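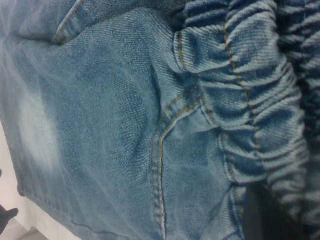
DROSTORVILLE, September

I had been meaning to get out to the Prendside open day for years, and every September something came up. This time I left the house before seven with a thermos and a bag of rolls, and I was in the visitors' lot in Drostorville well before the doors opened on Saturday morning. They had coffee waiting, which I took as a good sign.

Prendside tests grippers and arms for companies that handle clothes: returns, laundries, repair shops, that sort of thing. The building used to be a furniture showroom and still has the big front windows. You sign in, you get a sticker, and then you are more or less free to wander, although I would tell anyone going next year to wait for the guided round. Ours was led by Jae-hoon Seok, who has a very patient way of answering the same question from five different people.

The part I had come for was the side by side of the two grippers, the Mathias and the Erell. Both go on the same arm with the same small camera at the wrist, so you are comparing fingers and very little else. The Mathias has long stiff fingers and closes hard. The Erell is shorter and gives a bit at the tip, and it costs over $2,000 more with the mounting plate, a figure that got a low whistle from the man next to me.

They do the trials on denim, and I had pictured stiff dark jeans, but what came up on the wrist camera was a soft faded blue with a gathered elastic band and tan stitching. Jae-hoon likes gathered bands for this. All those little puckers give a finger something to catch on, he told us, and they also fool it, because a gripper can close on the top of one ruffle and feel as if it has the whole band. From that close you can count stitches on the screen, and I found I was leaning in like my grandmother over her mending!

The Mathias went first, 3 tries. It picked up the band twice and let go of it once, about a hand's width off the table. The Erell held on all 3 times, but it was slow, and on the last one it took so long feeling for the edge that a little boy behind me asked his mother if it was broken. On flat cloth, away from the elastic, I liked the Mathias better. It pinched up a fold and went. So I came away less sure than I had been in the car, and I told Jae-hoon so, and he said most of their customers feel the same after a week with both.

We were also shown the controller bench, where you could drive an arm yourself from a hand grip. I was terrible at it. The delay is small but you do notice it, and I kept overshooting and coming down on the seam. A young woman from a hotel laundry had the knack in a minute or so and was cheered by the whole group.

Lunch was sandwiches and a very good potato salad. Parking is free — use the back lot, the front one floods. The afternoon round starts at 2 and was much less crowded than ours.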